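Warkum Wheelchair Runs: data card

Version of 2024-02-01. Maintained by Ivone Miranda, formerly of the transport desk at Nurent, now of the transport desk and this file.

What is in it

346 runs of a two-armed robot handling a manual wheelchair in the Warkum care rooms. Each run has head camera video, joint positions for both arms, grip force, and a note from whichever aide was on shift. The notes are the best part. They were supposed to be one line long.

A run starts when both grippers close on the push handles and ends when they let go. Anything before that is in the folder called approach, which is large and mostly hesitation.
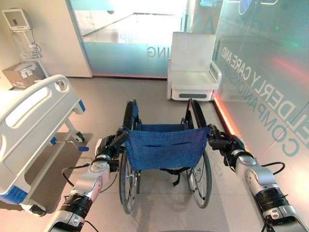 Both push handles held, bed to the left, glass wall to the right.

Why we collected it

Aides at Warkum spend a good part of a shift moving chairs that have no one in them. Management at Nurent saw hours to be saved. The aides saw a machine that would need someone to stand next to it. Both were right, and the shift plan now has a line called "chair watch" that did not exist before May.

What changed for staff

Empty chairs between rooms go to the robot. Chairs with a resident in them stay with people, and no run in this set has a rider. The four aides who trained on the system got a new badge and the same pay. Sore wrists are mentioned less in the notes than they used to be; complaints about the charging corner are mentioned more. Parking the chair beside a bed is still faster by hand, and the aides will tell you by how much if you let them.

We had promised that the saved time would go to sitting with residents. Some of it did. Some of it went to filling in the notes field.

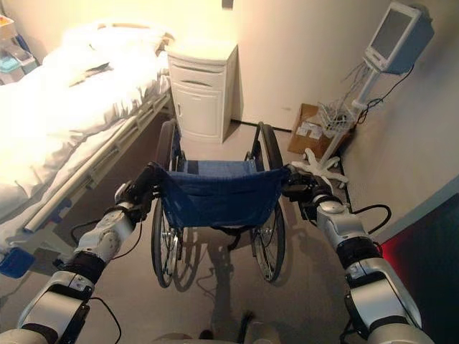
Can the robot be left to work on its own?
Not under the current rules, which call for a trained aide in the same room with the stop button within reach.

Files

runs/ one folder per run, numbered in order of recording
approach/ everything before the grip
notes.csv aide notes, names removed, spelling left alone
lasadness/ output of Lasadness, our labeling tool, including 3000 labels nobody has checked twice

Known problems

Joint logs from the first week use the old Michiels clock and drift against the video. Use the sync column or suffer.
Grip force reads high on the left arm. We know.
"Fine" in the notes means anything from fine to a dented cabinet.

Please do not use the notes to rate individual aides. We took the names out for that reason, and someone has already asked for them back.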